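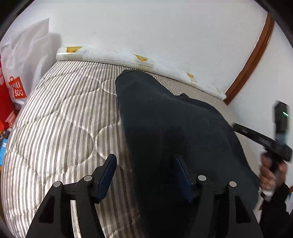
Dark garment on the striped mattress, gripper open.

Home | Notebook | Parts | Budget | Older entries

28th March
5 min read

Budget day, ugh. I said I'd have the equipment list for the next round sorted before April and I have a page of crossed-out numbers and a cold coffee. Writing it all down here so that whoever picks this up can see how I got there (and can argue with me in the margins, please do).

Where we stand: 3111 dollars left for equipment. That has to cover grippers, spare fingers, pads, storage, and whatever I've forgotten, which last time was chargers. I was annoyed about the chargers for weeks.

Grippers first. We want two more hand-held units so that two people can do garments in the same afternoon. Katow quoted 565 each, fingers included, pads not included. Feltix is cheaper on paper but they sell the linkage and the handle as separate lines, and once I added it all up they came out almost the same. Katow it is, unless Feltix comes back with a bundle price. I wrote to them this morning. Two Katow units is 1130, leaving 1981.

Pads! We go through them faster than I budgeted for. The blue ones grab plain cloth well enough but the edges wear, and then thin fabric slides right out and I spend ten minutes blaming my wrist. A box from Kaushik is 192 and I want two boxes. So 384, down to 1597. I'd like to try a lighter-colored pad too. Against dark clothes the right-hand one gets very hard to pick out, and on the folding clips I keep having to step back and forth to see where the tip is. Ask Kaushik if they do the same pad in white or yellow. If not, maybe tape??

Spare pivot pins: 9 dollars a pack, get four packs, done. 1561 left.

Now the big question, the Fliker arm. I keep opening the page and closing it again. We can't buy it out of this round, no way, but they do a monthly rental and I could see us taking it for April only, to find out if anything we collect by hand carries over to it. The trouble is the rental price doesn't include the mount, and they won't tell me the mount price without a call. I hate the call. I'll do the call.

If the mount is silly money, plan B is to skip the arm and put the rest into storage and a second set of clothes. We need more variety anyway: dark plain stuff is well covered now, and I'd love some knits, a couple of shirts with buttons, something slippery. Bedding too! The quilted stripes are nice and busy as a background, but a plain sheet and something fuzzy would make a good comparison, and those are cheap enough to get from petty cash without anyone signing anything.

Not buying this time: new lights, a folding table, the fancy case. I still want the case.

To do
- call Fliker about the mount (before lunch, or I won't)
- wait for Feltix, then order from Katow either way
- two boxes of pads, ask about color
- pins x4
- check the chargers. CHECK THE CHARGERS.
- clothes list, sizes don't matter much but get at least one kid's size

Shipping isn't in any of the above, I just noticed. Will redo the sums once Katow sends the real quote.

Contact | Back to top | © Workshop notebook, all rights reserved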